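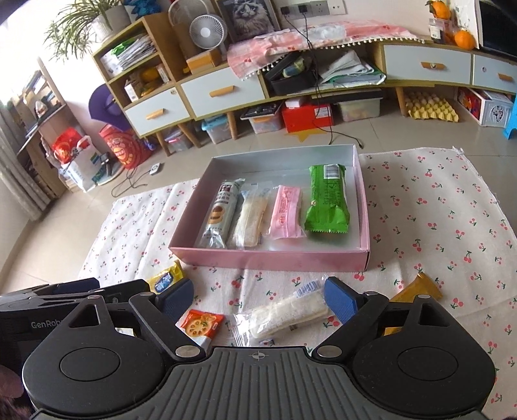
Aarne Vuorinen

About Ilmont

Ilmont packs mixed snack boxes for offices, hotels and small shops. We started with two people and one packing bench in Prenesov, and we still work from the same building. Most of what we sell is simple: individually wrapped biscuits, bars and savory snacks, put side by side in a box so that the customer can see what they are getting when they lift the lid.

We send out 3000 boxes in a normal week. October is busier.

How the work is done

For a long time every box was filled by hand, start to finish. A packer stood at the bench, picked from the trays, filled the row, closed the lid and reached for the next box. It is light work, but it is the same reach all day, and people went home with sore shoulders and wrists. When we asked the team what they wanted changed, the reach came up more than pay did.

We now use robot arms with two-finger grippers for part of the filling. They are good with packets that hold their shape, such as bars and biscuits. They are slower than a person with soft bags that slide or fold, and they still have trouble with clear wrappers under bright light. Mizanur Selvanayagam runs the trials and decides when a new item is ready for the line. The packers teach each movement by doing it themselves with a hand-held gripper, one packet at a time, and the recordings are used to train the arms. A new item usually needs 500 good repeats before we try it on the line.

What it means for our staff

We have 11 people on the packing floor, the same number as before the arms came in. Nobody was let go, and we put that in writing before we bought any equipment. The jobs did change. Packers used to stay at one bench for a full shift. They now move between filling, checking, recording and fixing stoppages, and the rota is posted two weeks ahead so people can swap.

Not everyone liked it at first. Volker Wendt had packed by hand for most of his working life and told us the grippers felt clumsy — he was right about the early ones, and the wider fingertip pads we use now came from his complaints. He teaches the recording work to new starters.

Pay for recording and line checking is one grade above packing. Anyone who prefers to stay on hand filling can do so. Gift boxes and small orders are still packed that way, and we expect that to continue.

Who to contact

Kasun Chowdhury — orders and deliveries
Nuwan Sultana — jobs, training and work placements
Mizanur Selvanayagam — line trials and questions from other packing firms

Visits to the packing floor can be arranged through Nuwan. Please wear closed shoes.

Page last updated August 16, 2023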